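## 3.2 Gathering the home demonstrations

I'll go through this part slowly, as it's what people ask me about the most when I show them the Kiani set. All 3,955 demonstrations were recorded in people's homes, with hand-held grippers, by someone standing or sitting at their own table. Osvaldo Palumbo and I visited 14 homes between us, and the task was the same everywhere: there's a box, there are small things next to it, put the things in the box.

We started out in the lab at Ruvonov with a plain gray bench and a bin of matched objects, and the policy we trained on that looked great (on a plain gray bench). Then I tried it on my mother's kitchen table and it reached for a printed lemon on the oilcloth. So we threw out the bench data and started over, and the rule from then on was that the table stays as we find it. If there's a patterned cloth, we leave it on. If there are schoolbooks at one end, they stay there too, and we work next to them.

For the objects we asked each household to pick whatever would fit in one hand, with two limits: nothing made of glass, and nothing anybody would be sad to lose. That gave us a wonderful mix! Soft toys, chargers, rolls of tape, wrappers and bottles all turn up again and again, and they fail in different ways. Plush squashes, so the fingers close much further than you'd guess from its outline. Tape is easy from the side and miserable from the top. Wrappers are the worst, and I'd still like more of them.

Each demonstration runs from open fingers to open fingers. The person spreads the fingertips, moves in, squeezes, carries, lets go over the box, and comes back to a pose of their choosing. We didn't mark a home pose on the table. Ornella Amato argued for one early on, and she had a point - the first few frames would have been far easier to line up - but people stared at the mark and moved stiffly, and I preferred to sort it out later in code.

Most sessions used two tools, one in each hand, and either could make the pick. We logged which hand moved first and left it at that. I did ask people to keep both tools up off the cloth while waiting, and they mostly forgot.

After each session I watched every clip at double speed and tagged it as clean, fumbled or dropped. Fumbled clips stay in the training split, as a person who misses a wrapper and goes back for it is showing the policy something useful. Dropped ones go to a separate folder that we use only in Section 5. Where Osvaldo and I disagreed on a tag, Ornella picked.

Figure 4 gives a fair idea of how busy the views are. The box is easy to find in it, but look at what else the encoder has to put up with: checks, printed characters, and shelves packed with books and knickknacks right behind the work area. I don't crop any of that out before training. Section 4.1 compares cropped and uncropped input for the people who want the numbers.
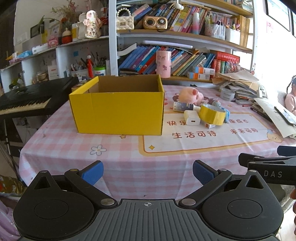
Letetti, March 21, 2019

**Figure 4.** View from one of the hand-held tools, blue fingertips open, with the yellow box on a gingham cloth and the small items, a plush pig and a roll of tape among them, to its right. Part of a second gripper shows at the right edge.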